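Hurnimau Hand-Held Gripper, Pair (with cables)
Katona shop / Grippers and fingers / Hand-held

In stock. Ships with two handles, two sets of fingers and one spare set of pads.

I run the test table at Katona, which means that before anything goes up on this page I've had it in my hands for a good long while. The Hurnimau pair has been on my table since May, next to the Brarketti pair we've sold for ages, and I've gotten pretty attached to it (my forearms less so, more on that below!).

If you've used hand-held grippers before, you know the idea. You squeeze, the fingers close, the camera on the tool watches the fingers, and whatever you did gets recorded so an arm can learn from it later. What changes from one maker to the next is the feel, and the feel is what I want to talk about, because the spec sheets read almost the same.

My standard job for a new pair is a hinged plastic organizer, the kind you'd keep screws or beads in. Open it, lay the lid back, close it, press the latch home. It's a mean little test. The plastic is slick, the lid wants to swing, and the latch gives you very little to grab. I do 40 rounds with each pair before I write a word, and I got through 39 with the Hurnimau before I had to stop and rest my hands, so call it a near thing. 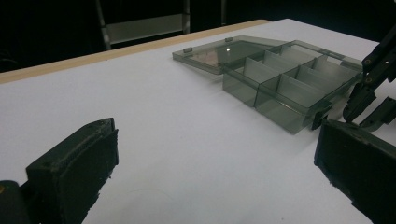 Marion Dunbar wrote in to say she'd skip the thick fingers altogether for latches: the slim metal ones on her Brarketti pair get under a clip on the first try, and with the padded blocks she ends up pushing the whole box across the table. She'd still pick the blocks for lifting, she added, and she wishes somebody sold a mixed set.

Well, Marion, I went back and forth on that one for days. You're right about the clip. A padded block is wide, so you have to come at a latch from the side and sort of roll it, and it took me most of an afternoon to get the knack. But once I had it I liked the blocks better for the lid, where a narrow tip skates all over the place. As for a mixed set, I've asked. The fingers come off with two screws, so nothing stops you from putting one kind on the left handle and another on the right, and I know people who do.

How it feels in the hand

The handle is a bit fatter than the Brarketti one. I have medium hands and it suits me fine, but if yours are small, please try a pair before you buy (we lend them out, just ask). The squeeze is light at the start and firms up toward the end, so you get some warning before you crush anything. On the Brarketti it's the same weight all the way through, which some folks prefer. I don't, I dented a lot of paper cups that way.

Weight is where I grumble. An hour is okay, two is a lot. I sit down for it, with my chair pulled right up to the table, and that helps more than any wrist strap I've bought.
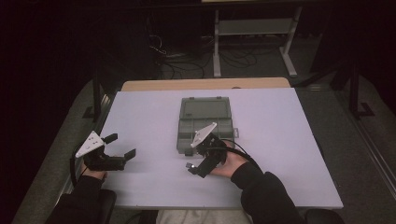 Both grippers in hand over the board, organizer closed.

Cables

You get one cable per handle, and they're long enough to reach a computer on the next table over. Run them back over your wrists and they mostly stay out of the way. Let them hang in front and you will knock something over, I promise you. Hurnimau says a wireless handle is on the way, and I'll believe it when the box shows up here. For now, a loop of soft hook-and-loop tape at the elbow does the trick.

Recording works with Trallala out of the box. Plug in, pick the left and right handle from the list, go. My biggest folder from this pair has 2,604 clips in it, and I can only remember having to restart the software twice, both times after I'd yanked a plug like an idiot.

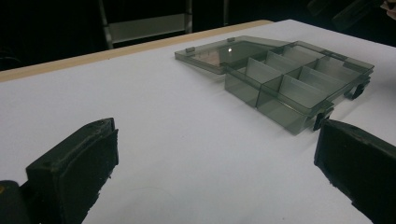 Pads are the part you'll be buying again, so look at those before you look at anything else. They're textured and they grip slick plastic really nicely, but edges are the weak spot on this sort of pad. The ones on the fingers beside that open organizer have ragged, uneven borders, and I'd want a fresh set on hand by the time mine looked like that. The middle of a pad matters most for lifting, though for pinching a thin lid I use the very edge all the time, so I swap sooner than the booklet says. Changing them is a five-minute job with a plastic scraper and a little patience. Don't use a knife, you'll nick the finger underneath.

Which one should you get?

For boxes, lids, cups, cloth and general kitchen stuff, I'd take the Hurnimau. For clips, pins and anything thinner than a coin, the Brarketti is still the easier tool and it's lighter too. If you already own Brarketti handles, the Hurnimau fingers won't fit them without an adapter plate, and we don't stock the plate right now.

In the package
Left and right handle
Two sets of padded block fingers, fitted
Two cables
Spare pad set
Hex key, short booklet

Goes well with
Hurnimau pad refill
Katona hard case for hand-held pairs
Trallala recording license, single seat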